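Zireo Tables and Seating - Customer Support
Ticket 58
Opened: March 2025
Customer: Irkaseck
Contact: Sunil Miah
Site: Drirndale, upper floor (mezzanine)
Subject: Table near the railing rocks and things on it move to one side
Status: Closed by customer

First message from customer

Hello,

I am writing regarding the light blue table which we received from you and placed on our mezzanine. The table is 200 cm long and it stands near the railing. From the first week we have a problem that it rocks. When a person sits at it and rests both arms on the near edge, the far edge goes up a little and then comes down with a small knock. If you write or do anything with your hands on it, you hear the knock many times in one hour. The people on the lower floor hear it also, and they have asked us already two times what we are hammering.

A second thing is that round objects do not stay where you put them. A pen goes slowly in the direction of the railing. Flat objects, like a book, stay.

What I have done before writing to you:

I turned the foot screws by hand until all four touched the floor. After one day the knock came back.

I folded a piece of cardboard and put it under the leg at the railing side, left. This was better than the screws, but the cardboard becomes thin.

I changed the chair. One of my colleagues believed that the chair was knocking and not the table. It was not the chair.

I do not think the table is broken. The top looks good and has no scratches. I would like to know if I should tighten something, or if we need other feet.

Thank you,
Sunil Miah

Reply from Zireo support

Hello Sunil,

Thank you for the clear message. Can you tell us three things please: how far the table is from the railing, what kind of floor is under it, and whether the knock is also there when you press on the middle of the top with nobody sitting.

Regards,
Illés

Second message from customer

Hello Illés,

Thank you for the quick answer. I reply in the same order.

The distance between the far edge of the table and the railing is small. I can put my arm in there but I cannot walk there. We wanted it like this so that the passage behind the chairs stays free.

The floor is made of boards, and the boards go in the direction of the railing. I do not know what is under the boards. The building manual of Drirndale says only "raised floor, do not drill".

When I press in the middle, there is no knock. When I press on the near edge there is one, and when I press on the right corner at the side of the railing I can feel movement but I hear nothing.

The black office chair on the left is the one I tested. The white cloth is usually on its backrest and I took it away for the test, so that it could not rub on the table, and later put it back.
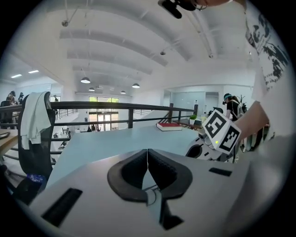

Page 2 of 5

I forgot one thing. There is also a dark wooden surface near the railing, where we keep the small plant and other small items. It does not move. I put a glass of water there and then on the blue table, and asked a colleague to walk past. On the wooden surface the water was quiet. On the blue table it made rings. For me this means that the table makes the movement bigger, but maybe you see it in a different way.

Sunil

Reply from Zireo support

Hello Sunil,

The test with the glass is useful. I think there are two problems and they should be solved one after the other.

The first one is the frame under the top. If the bolts between the legs and the long rail were tightened while the table was on its side, the frame can keep a small twist. Then no setting of the feet will be correct for long. Please loosen all the frame bolts by half a turn while the table stands on its feet, press down on each corner, and tighten them again. Start with the bolts at one short end, then go to the other short end.

The second is the slope. Please put a spirit level on the top in both directions and write to me what you find.

Illés

Third message from customer

Hello Illés,

I did the bolts yesterday evening when no one was working upstairs. One bolt was so loose that I could turn it with two fingers. It was at the end where I had the cardboard. I am a little ashamed that I did not look there before.

After tightening, the knock is weaker but it still exists. I measured the slope after this. From left to right the table is level. From the sitting side to the railing it is lower by 5 mm. I measured the floor also, with the same level on a straight board, and the floor has a fall in the same direction. So the pen was correct and it was the floor that was wrong.

My question now is if I should raise the two feet on the railing side only, or lower the two feet on the sitting side. The feet on the sitting side are already almost completely in.

Also please tell me if it is bad for the top when people lean on the near edge for a long time. Our work at this table is done mostly with both hands in the air just above the edge, with the elbows close to the body, and people get tired and put their weight down. Nobody sits far back.
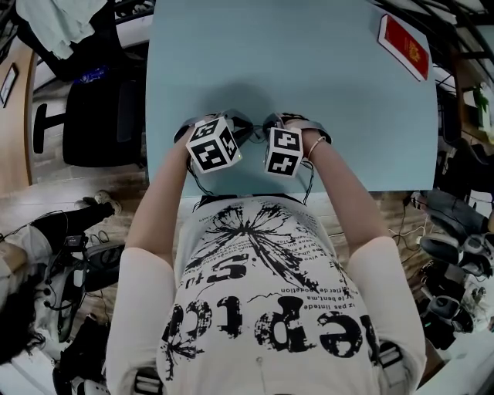
If you need the measurements of the underside I can make them, but I have to wait until the table is free, and this week it is free only before lunch. I can also send the number on the sticker under the top, if it is still readable.

Sunil

Reply from Zireo support

Hello Sunil,

Raise the two at the railing. Do it in small steps, the same number of turns on the left and on the right, and check with the level after every step. When the top is level, tighten the lock nut on each foot against the leg. The lock nut is the thin one above the screw. Many customers leave it open and then the screw turns itself back from the small movements.

Leaning on the edge is no problem for the top. It is a problem for a foot that is not locked.

For the boards I will send four soft pads with a wide base. They go under the feet and take away most of the sound. Please remove the cardboard first.

I do not need the sticker number.

Illés

Fourth message from customer

Hello Illés,

The pads have arrived, thank you. I write down what was done, so that it is in the ticket for the next person in our office.

Cardboard removed. Floor under the feet cleaned with a dry cloth. Feet at the railing raised until the level was good, this needed more turns than I expected. Lock nuts tightened on all four feet. On two of them the nut was at the very top of the screw and had never been used. Pads placed, one under each foot.

Result after some 2 hours of normal work: no knock. When I press strongly on the near edge, the top bends very little and comes back without sound. The pen stays. The glass of water still makes rings when a heavy person walks past, but smaller, and I accept this as a property of the floor.

There is one remaining point. With the pads the table is a little higher, and one colleague asks if her chair can go higher too. It is already at the top. I think we will exchange two chairs between us and it is not necessary to do something from your side.

I will check the lock nuts again at the end of March. You can close the ticket, or I close it myself if the button is working for me.

With kind regards,
Sunil Miah

Status changed by customer: Open to Closed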